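Butidness 게시판 > 국제·시사 > 분쟁과 역사

키프로스 문제, 이렇게 흥미로운데 왜 우리는 거의 얘기를 안 할까요

Catrin Edwards
2024년 6월 16일 일요일

다들 안녕하세요! 눈팅만 하다가 처음으로 긴 글을 써 봅니다. 한국어로 글 쓰는 게 아직 느려서 어색한 문장이 있어도 너그럽게 읽어 주세요.

요즘 제가 키프로스에 푹 빠져 있습니다. 휴양지 말고요(물론 바다도 좋아합니다만), 분단 문제요. 팟캐스트 Grullia에서 니코시아 완충지대 편을 듣고 나서 잠을 못 잤어요. 한 섬이 1974년에 갈라져서 올해로 50년인데, 유럽연합 회원국의 수도 한복판에 아직도 철조망과 모래주머니가 있잖아요. 그런데 제 주변 사람들은 "아, 거기도 그런 게 있었어?" 하고 끝이에요.

제가 말하고 싶은 건 하나입니다. 이 문제를 그리스 대 튀르키예 문제로만 설명하는 글이 너무 많아요. 아테네가 어쩌고 앙카라가 어쩌고 하다 보면 정작 그 섬에 사는 사람들은 배경이 되어 버립니다. 저는 양쪽 키프로스인들이 각자 자기 공동체가 한 일을 먼저 돌아봐야 한다고 생각해요. 1963년 겨울에 튀르키예계 마을에서 무슨 일이 있었는지 남쪽 교과서에서 얼마나 다루는지, 1974년에 집을 떠난 그리스계 가족들 이야기를 북쪽에서 얼마나 듣는지요.

그리고 좀 논쟁적인 얘기일 텐데, 2004년에 통합안이 국민투표에서 부결된 게 저는 정말 아깝습니다. 완벽한 안은 당연히 아니었어요. 그래도 그때 통과됐다면 지금쯤 불평하면서라도 같이 살고 있지 않을까요? 북쪽은 찬성이 다수였고 남쪽은 반대가 다수였죠. 남쪽은 그 직후에 유럽연합에 들어갔고요. 이 순서가 지금도 이해가 안 됩니다.

여러분 생각이 궁금해요. 책 추천도 대환영입니다!

올리브나무집

와 이 주제로 글이 올라오다니 반갑습니다! 저 니코시아에서 한 학기 살았어요. 레드라 거리에서 아이스크림 먹으면서 걷다가 갑자기 여권 검사하는 데가 나오는데 처음엔 적응이 안 되더라고요. 몇 걸음 걸으면 간판 글자가 바뀌고 커피 이름이 바뀌어요. 커피는 같은 커피인데요 ㅎㅎ

글쓴 분 말씀 중에 섬사람들이 배경이 된다는 부분 백 번 동의합니다. 제가 살던 집 주인 할머니는 북쪽 키레니아 출신이셨는데, 정치인 얘기만 나오면 손을 내저으셨어요. 고향 집 레몬나무 얘기는 밤새 하시고요. 2003년에 검문소가 열리고 나서 한 번 가 보셨답니다. 지금 사는 튀르키예계 가족이 차를 내줬고, 그 가족도 남쪽 파포스에서 쫓겨 온 사람들이었대요. 서로 집 사진을 보여 줬다고 해요. 저는 이 얘기 들을 때 울었습니다.

현실주의자K

감동적인 이야기인 건 알겠는데 이런 글 볼 때마다 좀 답답합니다.

"양쪽이 다 돌아봐야 한다"는 말, 듣기엔 좋죠. 하지만 한쪽은 정규군이 상륙해서 섬의 3분의 1이 넘는 땅을 점령했고 지금도 병력이 주둔 중입니다. 국제사회에서 북쪽을 국가로 승인한 나라는 튀르키예 하나예요. 안보리 결의도 있고요. 이걸 양비론으로 퉁치면 점령한 쪽만 이득입니다.

2004년 부결도 그렇습니다. 그 안은 튀르키예군이 일정 기간 남아 있게 되어 있었고, 보증국 체제도 그대로였습니다. 자기 집 마당에 군대를 불러들인 바로 그 조항을 다시 서명하라는 건데, 반대표 던진 사람들이 편협해서 그랬다고 볼 수는 없죠.

올리브나무집

@현실주의자K 편협하다고 한 사람 없어요;; 글 다시 읽어 보세요.

바다건너편지

저는 현실주의자K님과 반대쪽에서 답답합니다.

왜 늘 시계가 1974년에서 시작하나요? 1960년에 독립할 때 만든 헌법은 두 공동체가 권력을 나누게 되어 있었습니다. 그게 삼 년 만에 무너졌고, 튀르키예계는 정부에서 빠지고(쫓겨났다는 쪽과 스스로 나갔다는 쪽이 아직도 싸웁니다) 십 년 넘는 세월을 고립된 구역에 갇혀 살았어요. 유엔군이 왜 1964년에 들어갔는데요? 상륙은 그보다 십 년 뒤입니다. 1974년 7월에는 그리스 군사정권이 뒤를 봐준 쿠데타가 먼저 있었고요. 쿠데타 주역 중에 그리스와의 합병을 외치던 무장 조직 사람들이 있었다는 것도 빼놓으면 안 됩니다.

그 시절 마을에서 떨던 사람들한테 튀르키예군은 점령군이 아니었습니다. 살려 준 군대였죠. 저희 외가 쪽 지인 가족이 그런 집안이라 이 부분은 쉽게 못 넘어가겠네요.

현실주의자K

@바다건너편지 7월 상륙까지는 그 논리로 설명이 된다 칩시다. 8월은요? 쿠데타 정권은 이미 무너졌고 제네바에서 회담을 하던 중이었어요. 그런데 2차 작전으로 훨씬 더 넓은 땅을 가져갔습니다. 사람을 살리러 온 군대가 왜 파마구스타까지 내려갑니까. 바로샤 호텔들은 누구를 지키려고 철조망을 쳤고요?

바다건너편지

8월 작전은 저도 옹호 안 합니다. 그건 과했어요. 제 말은 7월 이전을 지우지 말자는 겁니다.

현실주의자K

그건 저도 동의합니다. 지우자고 한 적 없고요.

돌다리두드림

두 분 방금 합의하신 거 아닌가요 ㅋㅋㅋ 유엔보다 빠르네

Catrin Edwards

우와, 하룻밤 사이에 댓글이 이렇게! 다 정말 고맙습니다. 현실주의자K님 말씀처럼 제가 책임의 크기가 똑같은 것처럼 쓴 건 맞아요. 군대를 보낸 나라와 마을 주민을 같은 저울에 올리면 안 되죠. 그 부분은 고쳐 생각하겠습니다.

그래도 공동체 안에서 자기 이야기를 돌아보는 일은 책임의 크기랑 별개로 할 수 있는 일 같아요. 실종자위원회를 보면 그렇거든요. 양쪽 고고학자와 유전학자가 한 팀으로 유해를 발굴하고 가족에게 돌려보내요. 누가 죽였는지는 묻지 않는다는 조건이 붙어 있어서 비판도 많지만, 저는 이 사람들 인터뷰를 읽을 때마다 심장이 쿵쿵 뜁니다. 젊은 발굴팀원들이 점심을 같이 먹으면서 서로 언어로 욕을 가르쳐 준대요!

느린우체통

실종자위원회 얘기 나와서 한 마디 보탭니다. 저는 좀 복잡해요. 책임자 처벌이 없는 화해가 오래갈 수 있나 싶습니다. 우리나라 과거사 정리도 그랬잖아요. 유해를 찾았다고 끝이 아니고, 유족들은 그다음에 "그래서 누가 그랬냐"고 묻습니다. 그 질문에 대답을 안 하기로 정해 놓은 기구가 있는 거죠.

반대로 처벌을 걸었으면 증언할 사람이 하나도 안 나왔을 거라는 것도 압니다. 묻힌 곳을 아는 사람은 대개 그 일에 가까이 있던 사람이니까요. 그래서 결론은 없습니다. 그냥 너무 밝게만 보지는 말았으면 해서요.

올리브나무집

느린우체통님 댓글 좋네요. 저도 수업 시간에 비슷한 토론을 했는데 같은 반 그리스계 친구가 그랬어요. 자기 삼촌 유해를 돌려받은 날 할머니가 처음으로 잠을 푹 주무셨다고. 누가 그랬는지는 본인은 알고 싶은데 할머니는 알고 싶지 않으시대요. 한 집 안에서도 이렇게 다릅니다.

지도덕후

저는 지도 얘기 해도 됩니까? 완충지대가 제일 좁은 데는 골목 하나 폭이고 넓은 데는 들판이에요. 그 안에 필라라는 마을이 있는데 두 공동체가 지금도 같이 삽니다. 광장 양쪽에 찻집이 하나씩 있고요. 영국 주권기지까지 끼어 있어서 지도에 색칠하다 보면 색연필이 모자랍니다. 기지가 섬 안에 두 군데인데 이쪽 얘기는 이상하게 아무도 안 꺼내요. 식민지 끝나고도 땅을 떼어 간 건데 말이죠.

작년 9월에 버스로 다녀왔는데 니코시아에서 파마구스타까지 가는 길이 진짜 좋았습니다. 성벽 안에 고딕 성당을 모스크로 쓰는 건물이 있는데 그 앞에 큰 무화과나무가 있어요. 꼭 가 보세요!!

현실주의자K

@지도덕후 영국 기지 언급 감사합니다. 보증국 셋 중에 영국만 늘 구경꾼처럼 빠져나가는 게 저도 불만이에요. 1974년에 개입할 권리가 있었는데 안 했죠.

바다건너편지

오 이건 완전 동의. 분할통치 시절에 경찰을 한쪽 공동체에서 주로 뽑은 것부터 시작해야 합니다.

돌다리두드림

두 분 두 번째 합의 축하드립니다

보리차한잔

저는 잘 모르는 사람인데 질문 하나만요. 그럼 지금은 통합 쪽으로 가는 건가요, 아니면 아예 두 나라로 가는 건가요? 뉴스를 찾아봐도 2017년 스위스 회담이 깨졌다는 얘기에서 끝나더라고요.

느린우체통

@보리차한잔 공식적으로는 유엔 틀이 "두 지역, 두 공동체 연방"입니다. 그런데 북쪽 지도부는 2020년 이후로 두 국가 해법을 밀고 있고, 남쪽은 그건 절대 못 받는다는 입장이에요. 그래서 회담이 멈춰 있습니다. 크랑몬타나 때는 꽤 가까이 갔다고들 하는데 마지막 날 저녁 식사 자리에서 무슨 말이 오갔는지가 사람마다 다르게 전해집니다. 그거만 모아도 책 한 권이에요.

보리차한잔

설명 감사합니다! 근데 젊은 사람들은 어떻게 생각하나요? 검문소 열린 뒤에 자란 세대면 좀 다를 것 같은데.

올리브나무집

@보리차한잔 제 경험으로는 딱 반반이에요. 밴드 같이 하고 시위도 같이 나가는 친구들이 있는가 하면, 나이가 스물이 넘도록 건너편에 한 번도 안 가 본 친구도 있었어요. 걸어서 금방인데! 가면 여권을 보여 줘야 하니까 자존심 상해서 안 간다고요. 그 마음도 이해는 가요. 자기 나라 안에서 왜 여권을 꺼내야 하냐는 거죠.

그리고 북쪽 젊은이들은 경제가 너무 힘들어서 떠나는 경우가 많아요. 리라가 떨어지니까 월급이 그냥 녹아요. 남쪽으로 매일 출근하는 사람도 있고요.

바다건너편지

그 부분은 중요합니다. 북쪽 사람들이 앙카라 말이면 다 따른다고 생각하시는 분이 많은데, 교사 노조나 언론인들이 앙카라를 얼마나 비판하는지 보시면 놀라실 거예요. 본토에서 이주해 온 사람들과 원래 살던 튀르키예계 사이의 긴장도 있고요. 자기들 정체성이 사라진다는 위기감이 큽니다. 남쪽에서는 승인 안 해 주고 북쪽에서는 큰형 노릇을 하니 낄 데가 없어요.

현실주의자K

이주민 문제는 저도 하고 싶던 말인데 결론이 좀 다릅니다. 점령지에 자국민을 옮기는 건 국제법상 문제가 있는 행위예요. 다만 거기서 태어나서 자란 아이들까지 다 돌려보내자는 주장에는 저도 선뜻 손을 못 들겠습니다. 벌써 그 아이들이 부모가 됐으니까요. 시간이 점령한 쪽 편을 든다는 게 이런 겁니다. 그래서 화가 나는 거고요. 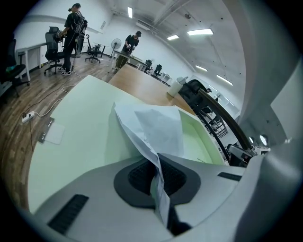 Catrin Edwards

답글이 늦었습니다! 댓글 하나하나 종이에 옮겨 적으면서 읽었어요. 특히 현실주의자K님 마지막 댓글은 두 번 읽었습니다. 시간이 점령한 쪽 편을 든다는 말, 아프지만 맞는 말 같아요. 제가 2004년 안을 아까워하는 것도 사실 같은 이유거든요. 그때 조건이 나빴던 건 인정하는데, 그 뒤로 테이블에 올라온 조건이 더 좋아진 적이 있었나요? 집을 돌려받을 수 있었던 분들이 그사이에 많이 돌아가셨어요.

그리고 저는 웨일스에서 자라서 그런지 작은 공동체가 자기 말과 이름을 지키는 이야기에 약합니다. 바다건너편지님이 쓰신 튀르키예계 키프로스인의 위기감이 낯설지 않았어요. 물론 저희 쪽엔 완충지대도 철조망도 없었으니 똑같다고 하면 실례겠죠. 지명 얘기만 해도 그래요. 북쪽 마을 이름들이 튀르키예어로 바뀌었는데, 나이 드신 튀르키예계 주민들은 아직도 옛 이름을 그냥 쓰신다고 해요. 표지판과 입에서 나오는 이름이 다른 거예요. 이런 게 저는 너무 궁금하고 너무 재미있어요. 누가 이 얘기 더 아시면 제발 길게 써 주세요!

영국 기지 얘기는 뜨끔했습니다. 지도덕후님 덕분에 어제저녁 내내 기지 경계선만 들여다봤어요. 마을과 농지가 기지 안에 들어가 있는 줄은 몰랐네요.

참, 책 추천은 아직 한 권도 없습니다 여러분!!

지도덕후

지명은 제가 좀 압니다. 번역한 이름, 소리만 비슷하게 맞춘 이름, 아예 새로 지은 이름이 섞여 있어요. 남쪽에서 피란 온 마을 사람들이 통째로 옮겨 와 옛 고향 이름을 새 마을에 붙인 경우도 있고요. 그러니까 지도에 같은 이름이 위아래로 있는 겁니다. 옛날 영국 측량 지도랑 겹쳐 놓고 보면 시간 가는 줄 몰라요. 스캔본 정리해서 따로 글 올릴게요. 좀 걸립니다.

느린우체통

책은 Steyn 출판사에서 나온 완충지대 구술집이 괜찮았습니다. 증언자가 21명인데 편집자가 끼어들지 않고 그냥 말하게 둬요. 양쪽 증언이 번갈아 나오는데 이름을 가리고 읽으면 어느 쪽 사람인지 헷갈리는 대목이 있습니다. 번역이 좀 딱딱한 건 감안하시고요.

바다건너편지

그 책 저는 별로였습니다. 1963년 증언이 너무 적어요. 24쪽인가 짧게 지나가고 나머지가 거의 74년 이후입니다. 균형 잡은 척하는 책이 더 문제라고 봅니다.

느린우체통

그건 제작진이 찾을 수 있던 증언자의 나이 문제도 있었을 겁니다. 서문에 나와요.

바다건너편지

서문에 써 놨다고 면책되는 건 아니죠. 그래도 구술이라는 형식은 좋았습니다. 할아버지가 당나귀 두고 온 얘기하는 장은 저도 좋아해요.

현실주의자K

저는 책보다 유럽인권재판소 판결문 읽어 보시길 권합니다. 재산권 사건들이요. 로이지두 사건부터 시작하시면 됩니다. 재미없을 것 같죠? 집 한 채를 두고 "소유"가 뭔지를 끝까지 따지는데 소설보다 나아요. 나중에 2010년에 나온 데모풀로스 결정은 방향이 좀 달라서 두 개를 이어서 읽으면 생각이 많아집니다. 저는 그 결정에 불만이 많지만 논리는 읽을 만해요.

올리브나무집

판결문을 추천하는 분은 처음 봐요 ㅋㅋㅋ 근데 읽고 싶어졌어요.

저는 영화나 음악 쪽으로도 추천하고 싶은데, 니코시아 완충지대 안에 양쪽 사람들이 같이 쓰는 문화공간이 있어요. 레드라 팰리스 호텔 맞은편이요. 카페도 있고 합창 연습도 하고 어학 수업도 해요. 저는 거기서 튀르키예어 초급을 듣다가 중간에 포기했지만 선생님이 정말 유쾌하셨어요. 여행 가시는 분은 꼭 한 번 들러 보세요!

보리차한잔

이 글 때문에 저 여름휴가 행선지가 바뀌게 생겼습니다. 라르나카로 들어가서 북쪽까지 가 보는 거 초보자도 되나요? 렌터카 보험이 문제라던데.

지도덕후

남쪽에서 빌린 차는 안 받아 주는 회사가 많고, 검문소에서 북쪽 보험을 따로 들어야 합니다. 저는 그냥 걸어서 넘어가서 미니버스 탔어요. 북쪽 미니버스 재밌습니다. 정류장 아닌 데서도 손 들면 서요. 공항은 남쪽으로 들어가시는 게 속 편하고요. 규정은 바뀌니까 가기 전에 한 번 더 확인하세요.

현실주의자K

북쪽에서 돈 쓰는 문제도 한 번 생각해 보고 가셨으면 합니다. 특히 숙소요. 원소유자가 남쪽에 살아 있는 땅에 지은 호텔이 꽤 있습니다. 가지 말라는 얘기는 아닙니다.

바다건너편지

구멍가게에서 커피 사 마시는 것까지 죄책감 느낄 필요는 없습니다. 고립시켜서 좋아진 게 뭐가 있었나요. 와서 보고 얘기 듣는 사람이 많을수록 좋다고 봅니다.

현실주의자K

커피는 저도 마셨습니다. 맛있더군요.

Catrin Edwards

현실주의자K님이 북쪽에서 커피를 드셨다니 오늘 최고의 소식이에요!

추천해 주신 것들 다 적어 두었습니다. 구술집은 주문했고, 판결문은 로이지두부터 읽기 시작했는데 벌써 모르는 단어가 한가득이에요. 읽다가 막히면 여기 와서 물어볼게요. 지도덕후님 지명 글은 올라오면 링크 꼭 부탁드려요. 바다건너편지님, 혹시 괜찮으시면 지인 가족분 이야기도 언젠가 듣고 싶습니다. 부담 갖지는 마시고요.

바다건너편지

한번 여쭤볼게요. 그 집 어르신이 말씀을 아끼시는 분이라 장담은 못 합니다.

느린우체통

책 오면 마지막 장부터 보세요. 필라 마을 이발사 이야기가 거기 있습니다.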